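Clearing the table, bit by bit

29 May 2024

I have been putting off dealing with the big table since February, and last week I finally ran out of excuses. It's the only decent-sized flat surface we've got, so everything ends up on it. Post, keys, library books, supper, and in between all that my box of electrical bits from the Haugland clear-out, which I was only going to keep there for a weekend (ha).

If you've been reading for a while you'll remember Haugland. They were a little workshop supplier on the way out of town, closing down and selling things off by the tray, and I came home with far more switches than any sensible person needs. I paid 37 pounds for the lot and felt terribly pleased with myself all the way home. Then I had to find somewhere to put it all.

My plan was simple enough. Take everything out, put like with like, and decide what I'm really going to use. The big project is still the control box for Tritura, which is what I call my garden shredder, as the old switch on it has become so stiff that I have to use both thumbs. I wanted a proper chunky button in a proper chunky box, something I can hit with gloves on.

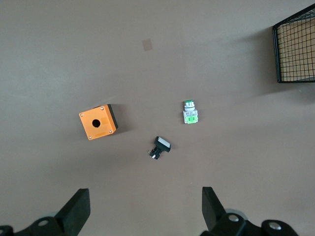 I'd completely forgotten how much I like a good push button! There's something so satisfying about the green ones, and I'm leaning towards green for start, obviously, with a big red one for stop as soon as I find one I like. Orange for the box is a bit loud but it's going to live in the shed, and I lose everything in the shed, so loud is good. The hole in the lid saves me drilling one too. I've cracked more than one plastic lid with a blunt drill bit and I don't miss it.

The light-up sort I'm less sure about. They look smart but you've got to find the right voltage, and then solder to those tiny pins, and my eyes aren't what they were. I might keep one for the doorbell idea and pass the rest on. If anyone local wants a handful, leave a comment and I'll put them in an envelope for you.

Sorting took me much longer than it should have done. I will pick something up, wonder what it's for, go and look it up, and then it's 3 hours later and the kettle's gone cold twice. Wire baskets have been a help, mind you. I used to swear by lidded tubs, but I never open a lidded tub again once it's shut, and with the mesh I can see what's in there and feel suitably guilty.

Anyway, the other half of the job was the crockery. We'd been eating off our laps for weeks and I was determined to have a meal at the table like civilised people, so I went through the cupboard while I was at it. Out went the chipped side plates and the odd saucers. What I kept were the nice ones, and by nice ones I mean the blue.

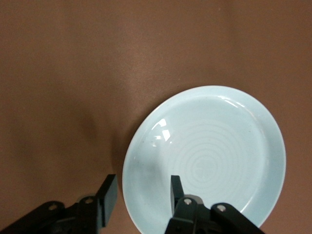
I have a real weakness for that sort of pale, icy blue, and it looks lovely against brown. I like the rings in the middle as well, the way they catch your fork very slightly when you're chasing the last pea. Plain white plates always make my cooking look a bit sad - a boiled potato needs all the help it can get - but put it on blue and it seems to perk up.

I was very tempted by a set from Skosomano, the pottery shop near the station, until I saw that four dinner plates came to 161 pounds. Four! I put them back ever so gently and bought a mug in the seconds corner instead. So we'll carry on with what we have and be careful at the sink.

Next up is the shed, where the shelves need sorting before the shredder can go back in. I've ordered roughly 70 little bags with write-on labels for the screws, and I still need cable glands and a length of the thick rubber flex. I'll take some measurements first this time, as I came up short with the last lot and had to go back for more.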